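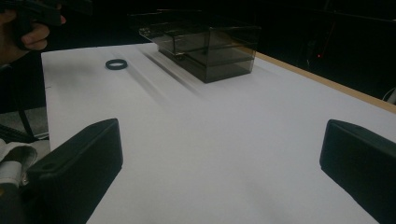
Figure 3. Tabletop with the tinted box and the dark ring, from the camera on one hand-held gripper. A person's hand is at upper left.

4.2 Collecting the demonstrations

I'll admit up front that I wanted to do all of this by remote control. We had a perfectly good teleoperation setup from the Lanulport study, I'd spent most of a winter getting comfortable with it, and I figured a few more weeks in front of the screens wouldn't hurt anyone. Sigrun Eide talked me out of it in one afternoon. She picked up a hand-held gripper, did the ring task a bunch of times while I was still calibrating my side, and then went for coffee (she brought me one, which made it hard to stay annoyed).

So the main set, which we call Skedevham, was recorded by hand. We ended up with 2249 demonstrations and kept 2000 of them for training. The rest were dropped for dull reasons: tracking got lost, somebody started recording before they were ready, or the two grippers' clocks had drifted too far apart to line up. Cirilo Zepeda wrote the script that checks the clocks, and I'd strongly suggest running something like it before you break down the table for the day!

We had nine demonstrators, and they were all over the map in style. Halvard Granström moves slowly and stops before every grasp, as if he's asking permission. Ruairí Keogh goes in at an angle and corrects on the way, and his paths look terrible when you plot them, but the policy learned from them just fine. We didn't coach anybody toward one way of doing it. The only firm rule was to start with the fingers wide apart, so every recording opens from a similar pose.

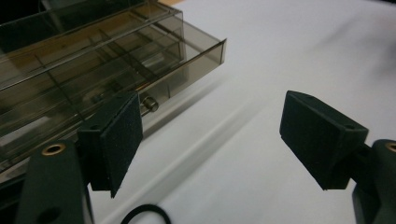

The box gave us more trouble than the ring did. It's see-through enough that the dividers inside show up through the walls, and those walls catch the light in pale streaks that move whenever the camera does. Our first depth estimates were a mess around it. In the end we threw depth out and trained on color images alone, with the gripper pose and finger opening as extra inputs. We also left the shadows alone. Gunnel Sjögren had argued for diffuse lighting from the start, and she may well be right, but we wanted to see how far we could get without it.

For comparison we recorded a smaller set over the remote link, named Brundberg, with the same demonstrators and the same instructions. People got tired a lot faster on that one. Several of them told me they missed feeling the pads touch something, and you can see it in the data as a little pause right before the fingers close. The policy picked up that pause too, and it hesitates in the same spot. We tried trimming it out with the Atallah filter from Section 3, with mixed results that I get into in Section 5.3.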